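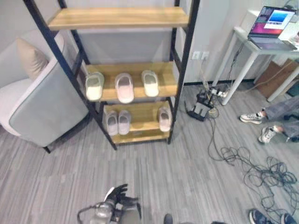
*Slippers on an open shelf.*

# Shoes Off or Shoes On? Habits at the Door in Shared Apartments in Bustitz

Project report, submitted July 25, 2024

Group: Temitope Sani, Gyu-bin Pyo, Villads Sveinbjörnsson

## Why we chose this topic

The idea for this project came from a small quarrel. In January a new roommate moved into the apartment where one of us lives, and on his first evening he walked with his boots through the kitchen to the refrigerator. For two of the people at the table it was nothing. For the third it was almost an insult, and she did not say it to him until some weeks later, when she was already quite angry.

When we told this story in the seminar, nearly everybody had a similar one. The course asks us to study a rule of daily life which is not written down, so we decided to take this one. Our question was: how do people who share an apartment come to a rule about shoes, and how does a visitor learn it?

## How we worked

We used a questionnaire and interviews. The questionnaire was made in Kosis, the survey program which the department provides, and the link was sent to the tenants' mailing list of Brollix, who rents out most of the shared apartments near the campus. The list has 3000 addresses. We received nearly 200 answers, so the result can not speak for all tenants. It is also likely that people with a strong opinion on shoes answered more gladly than the others.

The interviews were done in the kitchens or living rooms of the people we asked. Each took less than an hour. We wrote notes by hand and made a clean version on the same evening. Our first plan was to record everything, but in the test interview the person spoke very stiffly as long as the telephone was lying on the table, and we gave it up.

One mistake must be mentioned. In the first version of the questionnaire we asked "Do you take off your shoes at home?" and offered only yes and no. Many people wrote in the comment field that it depends: on the weather, on the shoes, on whether they will go out again in five minutes. We changed the question after two days and did not use the early answers to it.

## What people told us

### The rule is older than the apartment

Most of the people we interviewed brought their habit from their parents' home. They had never thought of it as a rule before they lived with others. One woman said she noticed it first on an exchange year, when her host family kept their shoes on even on the sofa, and she could not sleep well in that house. She laughed when she told it, but she also said she still sees the shoes on the sofa in her mind.

Other people changed their habit without any discussion. They came into an apartment where the shoes were standing by the door, and they put theirs next to them.

### The visitor is the difficult case

Among roommates the matter is mostly settled in the first month. With visitors it starts again each time. Several people said they would never ask an older guest to take off the shoes, but they would ask a friend. Some never ask, and clean the floor afterwards. We also heard about the opposite problem – the guest who takes off the shoes in the hallway although no one expects it, and then sits the whole evening with cold feet because he does not want to go back and get them.

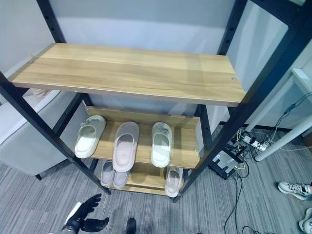

Dušan Tóth sees it differently and told us that we were too polite in our thinking: in his apartment the guest is informed on the stairs, before the door is even open, and in his experience no guest was ever offended by it. What offends people, he said, is to be corrected when they are already standing on the carpet.

We found this remark very useful and added a question about the moment when a guest is told. The answers support him to a certain degree. Those who speak before the guest comes in reported fewer unpleasant situations than those who wait. However, we asked only the hosts, and a guest may remember the same evening in another way.

### Hints

Many apartments do not speak about the rule at all but give a hint. The most common hint is that the host takes off his own shoes slowly and visibly. Others leave a pair of guest slippers in the way. In the building on Orozco Street we saw a sheet of paper on an apartment door with a drawing of a boot and a sad face. The people living there told us the drawing was made by a former tenant and they keep it mostly out of affection.

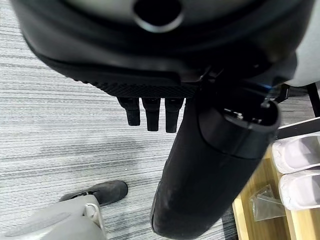 Hints do not work equally well for everybody. A person who grew up with the same custom reads them at once. A person who did not will often see only that the host is changing into something comfortable. Torben Haberkorn, whom we interviewed twice, told us that he missed such hints for a whole semester in the apartment of his girlfriend, and that it was her grandmother who at last told him, on the telephone.

### Cleanliness is the reason, but not the only one

In the questionnaire "clean floors" was chosen more often than any other reason. In the interviews the picture was less simple. People spoke about noise for the neighbors below, about tired feet, and about the feeling that the day is over. Temitope noted in her interviews that this last point was often made near the end, when the official reasons had already been given.

There were also good reasons for keeping shoes on. Two persons wear insoles for medical reasons and find it tiring to explain this at each door. One said the floor in her building is so cold in winter that she considers the rule a luxury of people with good heating.
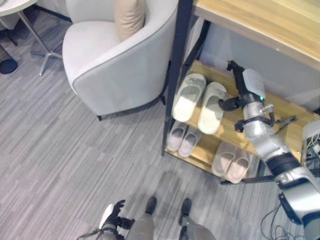 Money and space play a part as well. A hallway in a shared apartment is often narrow, and wet shoes of several people need more room than there is. In some apartments the shoes are therefore carried to the bedrooms, which causes a new discussion about where exactly the border lies. Is it the front door, or the door of each room? We had not expected this question and we did not have it in our questionnaire. If we repeated the project, we would begin with it.

## Difficulties

The translation of words took more time than planned. The English "slippers" covers things which have separate names in our first languages, and Gyu-bin had to ask several people again what they had meant. The words "house shoes" and "indoor shoes" were also understood differently. In the report we use "slippers" for everything which is worn only inside.

We also interviewed too many people from our own circle of friends. They were patient with us, but they knew already what we hoped to hear.

## Division of work

Temitope prepared the questionnaire and did half of the interviews. Gyu-bin did the other half and checked the translations. Villads worked with the answers in Kosis and wrote the first draft of this report, which was then corrected by all of us. The final list of interview questions and the clean notes, without names, can be requested from the group until the end of the next semester.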